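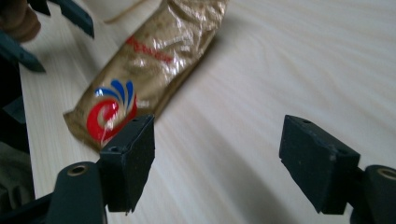

I got to the bakery at a quarter to five in the morning, which felt heroic to me and was apparently the middle of the day for everybody else. The lights were on, the radio was going, and the woman I'd come to talk to was already on her second coffee. She runs Delell, the little place with the green awning that I've been buying rye bread from for years, and she'd agreed to an interview on one condition: that I leave her name out of it. "Put the bread in," she said. "People know the bread."

So, the bread. She has been baking for 41 years, and she started (I did not know this!) in the back of a grocery store called Takács, where she was hired to sweep up and wash trays. "I was terrible at sweeping," she said. "I kept stopping to watch the baker. He got tired of me standing there and gave me some dough so I'd at least have my hands busy. It was awful, that first loaf. I took it home and my mother ate it with soup and didn't say a word."

I asked if she had a recipe from those days that she still uses. She gave me a look. The caraway rye, she said, is pretty much his, except he put in more salt than she does and he would have hated her oven. She opened Delell in 2000 with a used mixer, a loan from her sister, and a lease she now calls "the dumbest piece of paper I ever signed." The landlord could raise the rent whenever he felt like it, and he felt like it a lot. She stayed four years before she got it rewritten.

"I cried in the walk-in cooler," she told me. "It's a good place to cry, you come out looking fresh."

We talked while she shaped rolls, and I should say that I'm a person who bakes at home and thinks of herself as fairly decent at it. I lasted maybe a minute before she took the dough away from me. She wasn't mean about it. She just reached over and fixed it, the way you'd fix a kid's collar. My problem, she said, is flour. I use too much on the counter, so the dough slides around and never tightens up. "Everybody's scared of sticky. Let it stick a little. Wash your hands after."

I've tried it at home since, and she's right, and it's annoying how right she is.

The starter lives in a white bucket under the bench and it has a name, Justirine, which came from one of her kids mixing up two aunts. I wanted a big story about it being a hundred years old and carried over the ocean in somebody's coat. No such luck. She made it herself, out of flour and water, the winter before she opened. It has died once. "I went away for a wedding and my helper fed it with hot water. I had a jar in the freezer at home, so we were fine, but I was so mad I couldn't look at him until lunch."

Does he still work there? "Of course he does. He never did it again."

By six the first trays were out and she made me eat a roll standing up, with butter, no plate. Then the delivery van came for the Drusance order. That's the hotel up the hill, and it takes most of her white rolls through the summer and then hardly any after November. I asked if that worried her. She shrugged and said the winter customers are the ones she likes best anyway. They come in wearing their big coats, they stay and talk, and they buy the dark loaves, which she'd much sooner bake.

She doesn't eat much bread herself these days, by the way. She has one slice in the morning, toasted almost black, with cottage cheese. "If you toast it that hard it doesn't matter what I did to it," she said, laughing, and then she asked me not to print that, and then she said fine, print it.

I had to ask about retiring, even though I could tell she'd been waiting for it. Neither of her two kids wants the bakery. One of them can't stand getting up early and the other one, she says, would give it all away to people who looked hungry. She has had an offer on the place and turned it down, mostly over the ovens, as the buyer wanted to rip them out and put in tables.

"Maybe somebody will come in who's bad at sweeping," she said.

I left with a caraway rye under my arm, a sesame twist I hadn't paid for, and a jar of Justirine wrapped in a dish towel. I'm supposed to feed it tonight. Cool water, she said, twice, and then once more through the door.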